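Folding without the robot: notes from the Skiltach project

March was laundry month for us. 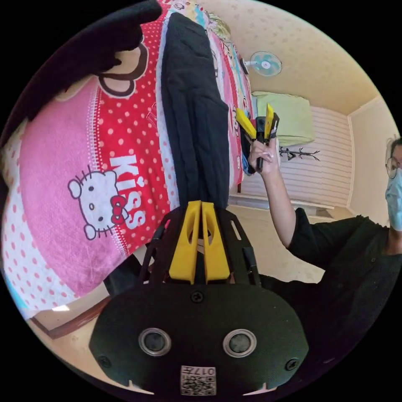
If you read the last issue you know the plan: collect lots of folding and tidying demos in real bedrooms with hand-held grippers, train one policy on the lot, then see how it copes with cloth it has never met. We ended up with 586 demos, and after tossing the ones where tracking dropped out we kept 526. Not bad for a first go!

Milan Verbeke wanted to know how much of that we really needed, so he trained a second policy on only 400 of them (same settings, same number of steps, picked at random). On plain towels I couldn't tell the two apart. On dark knits and fleece the smaller one kept grabbing a single layer and dragging it along, while the full one mostly got hold of the whole stack. My guess is that the extra demos simply had more black clothes in them, but I haven't checked that yet.

The other thing we tried was using 2 grippers per demo, one in each hand. It's slower to record and my wrists complained, but big floppy things like blankets came out much neater when we trained on those. Matching the timing between left and right was a pain, and Milan ended up rewriting that whole part of Drotia over a weekend.

Next up is Hurnutgate, where we'll run both policies on the same pile of sweaters. If you've got ideas for nasty fabrics, send them my way.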